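Sosham Residents' Forum
Kitchens and Common Rooms > Ground floor kitchen
Thread: Arrangement of the marble counter and the bar on the wooden station

G_Moodley
Posted 08:40

Residents will recall that the arrangement of the ground floor counter was left open at the August house meeting. I have been asked to collect views before the kitchen sheet is reprinted, and I should be grateful if replies could be kept to the matters below.

The first matter is the number of articles kept permanently on the marble. The present position is that both toasting appliances stay at the left, the dry goods stand in a row along the tiled wall, and the wooden station takes up the right. Each of these was agreed separately and at different times. I do not believe that anyone has ever agreed to all of them together.
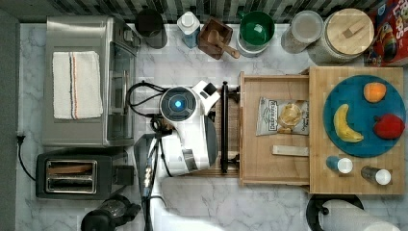
The second matter is the row along the wall. Under section 11 of the kitchen sheet, food in common use may be left out provided that it is in a closed container. The canister and the two lidded jars meet that requirement. The green bowl does not, and the square wooden box does not either, as its utensil stands up out of the top. Cereal is to be returned to the cupboard in its box once breakfast has been cleared.

The third matter is the bar on the wooden station, on which I have received more correspondence than on everything else combined. Please state plainly whether you wish it to remain.

Gerrit Moodley
House Secretary

Gruno_Landing
Posted 09:15

Thank you for setting this out. The Gruno landing discussed it over breakfast and our position is as follows.

We would keep the toaster oven. It is used every evening by residents who cook for one, and the main oven is wasteful for that purpose. We would give up the two-slot toaster. The toaster oven makes toast perfectly well, if a little slowly, and the marble at the left would then be free for chopping.

On section 11, we consider the wooden box to be within the spirit of the rule. A utensil kept in the box is cleaner than a utensil taken from the drawer each time.

On the bar, we have no objection to its remaining.

patricio_wing
Posted 09:52

The Patrício wing cannot support the removal of the two-slot toaster. Seven of us leave the house before eight in the morning. A slice of bread takes two minutes in the toaster and a good deal longer in the oven, and there would be a queue.

I also wish to raise the towel. There is a folded white towel, the one with the red and dark blue stripe, lying flat on top of the toaster oven. That appliance becomes very warm on top when it is in use. The maker's booklet, a copy of which is in the kitchen drawer, asks that nothing be placed there. I would ask for this to be entered on the sheet in its own right and without waiting for the rest of the discussion.

Gruno_Landing
Posted 10:04

The towel is placed there when the oven is off, and whoever uses the oven moves it. This has been the custom for as long as I have lived here.

patricio_wing
Posted 10:11

A custom of that kind depends on every resident knowing it, and we receive new residents each term. I do not consider it adequate.

G_Moodley
Posted 10:30

I agree with the Patrício wing on this point and will use my discretion. With immediate effect, nothing is to be laid on top of the toaster oven, whether it is on or off. The entry will read: "Towels are to be hung and are not to be laid on appliances." The question of where they are to be hung brings us back to the bar.

rulel_second_floor
Posted 11:20

I fitted the bar and should perhaps give an account of it, as there appears to be some confusion about what it is.

It is a plain round tube in a dark bronze finish, entered in the house inventory as item 259. I obtained it from the stores when the Rulel bathroom was refitted and it was not wanted there. The foot is a flared bell with a short neck, and the tube passes through a thin ring just above it. It is held by screws 18 mm long, chosen so as not to come through the underside of the timber. My purpose was to provide somewhere to hang a cloth within reach of the person preparing food.
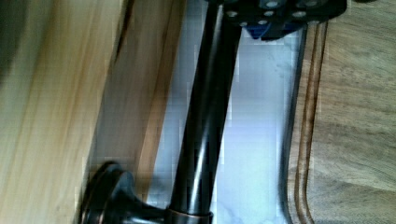 Foot of the bar: flared base, short neck and copper-toned ring.

I would point out that the finish is a good one and wipes clean. Residents who dislike the bar have complained to me of its appearance, its position and its colour, but I have yet to receive a complaint that it does not do its job.

Gruno_Landing
Posted 11:47

May I ask whether the finish may be cleaned with the same spray as the marble? I have been using a damp cloth only, as I was uncertain.

rulel_second_floor
Posted 11:55

A damp cloth is correct, dried off afterwards. Please do not use the descaling spray on it. The warm edge on the base is part of the finish and is not wear, so there is no need to rub at it. The same goes for the collar.

patricio_wing
Posted 12:30

I am obliged to the second floor for the account, and I do not question the workmanship. My objection is a practical one. When I roll out dough I require a clear width of 70 cm, and my elbow meets the bar. I have adapted by working from the other side, but that puts me in front of the appliances, where other people wish to stand.

A rail on the end of the cupboard would hold a towel equally well and would interfere with no one. Could it be moved there?

rulel_second_floor
Posted 12:48

It could be moved. The station would be left with screw holes, which I should have to fill, and I do not think the filler would match. The grain is rather lively on the darker timber and quite pale on the other. I would prefer not to do it for the sake of one recipe.

patricio_wing
Posted 12:56

It is several recipes.

G_Moodley
Posted 13:05

May I ask both parties to leave it there for the present. I have requested a note from the Kitchens Coordinator on the care of the timber, which bears upon whether the station should be drilled, filled or otherwise altered.

M_Mathew
Posted 14:20

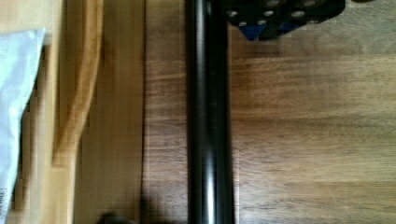 Malathi Mathew
Kitchens Coordinator, Sosham

I have now been asked for a view on the wood and will confine myself to that.

The surfaces do not match in tone, and they never have. The paler panel with the rounded, raised edge has a honey colour, and the browner surface beside it has a strong grain with lighter patches and darker bands. Some residents have taken these bands for stains and have scrubbed at them. I would ask that this should cease, as it raises the grain and achieves nothing else.

Both surfaces are to be wiped along the grain with a cloth wrung out well, and oiled at the start of each term. Crumbs collect in the narrow seam and inside the raised edge. A dry pastry brush will lift them, and there is one in the second drawer marked for the purpose. Knives are not to be used for this.

As to moving the bar, I should advise against filling any holes in the paler wood. If the bar is to go, I would sooner see short dowels glued in and cut flush, and I am content to do that work myself. I express no preference on whether it should go.

Gruno_Landing
Posted 14:41

Would the house consider turning the station about, so that the bar stands on the side nearer the wall? It would cost nothing and could be undone in a minute.

patricio_wing
Posted 15:02

I should be willing to try that for a fortnight, provided that the jars are moved along to make room. The large one with the wooden lid is heavy and I would not wish to see it near the edge.

rulel_second_floor
Posted 15:10

I have no objection to a trial. I maintain that it is better where it is.

G_Moodley
Posted 16:25

The trial is noted and will begin once the jars have been moved. Both toasting appliances remain until it is over. The green bowl is to be given a cover or kept in the cupboard, and the wooden box is allowed for the time being, against my own reading of section 11.

The thread will stay open for comments on the jars only. Correspondence about the colour of the bar should be sent to me directly.

Gerrit Moodley
House Secretary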